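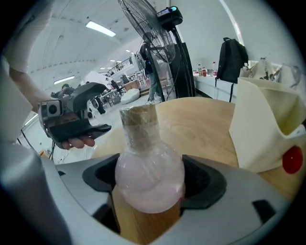
My mother-in-law called on Monday to ask whether she should wait a year before replacing her dishwasher, in case there was a robot by then that would just do the dishes. She was completely serious! And I've been chewing on it ever since, because I write about this stuff and I still didn't have a good answer for her.

So let me try, in my usual roundabout way.

The last time I went to see a group that works on this (they call the project Broro, and no, I don't know what it stands for either), I came in ready to ask about laundry. Everybody asks about laundry. Musa Oyewole, who was kind enough to put up with me for most of an afternoon, wanted to talk about glass. A round flask with a cork in it and pale pink liquid inside, wrapped in clear plastic film that bunches up at the neck. You or I would pick that up off a wooden table without a thought. We'd feel the film slide a little and squeeze a touch harder, and we'd know to keep the thing upright.

A machine has to get all of that from somewhere. Clear things are miserable for cameras, the film throws wrinkles and shine all over the place, and the liquid moves when you move. Musa's people teach it by doing the job themselves, over and over, holding a gripper in one hand with a little camera on it, so the robot can later learn from what the hand did. He told me they had 700 tries on glassware alone. I asked how the robot was getting on and he said 97 good lifts out of the last hundred, which sounded wonderful to me until I got home and looked at my own cupboard. At that rate I'd be out of wine glasses by spring.

And that is one job on one table. My kitchen sink on a December evening, after we've had the cousins over, has greasy pans on top of the good bowls and a fork hiding in the suds. I did ask about that. Musa laughed for quite a while.

Shop floors are further along, I think, and I don't want to be too gloomy. My friend Chukwuemeka Okonkwo packs orders at Doreck, and they've had an arm on one of the lines for 4 months now. It puts the same jars in the same boxes and he has grown rather fond of it. When a lid is on crooked it stops and waits for him, and he walks over, fixes the lid, and off it goes again. He figures it saves him 30 minutes on a decent shift (less if the labels are peeling, which they do when it's damp).

So I called my mother-in-law back and told her to buy the dishwasher. She wanted to know if a robot could at least load it for her in a few years. I said maybe the plates. She's going with the one that has the cutlery tray on top, and I'm driving over to help measure the gap under the counter.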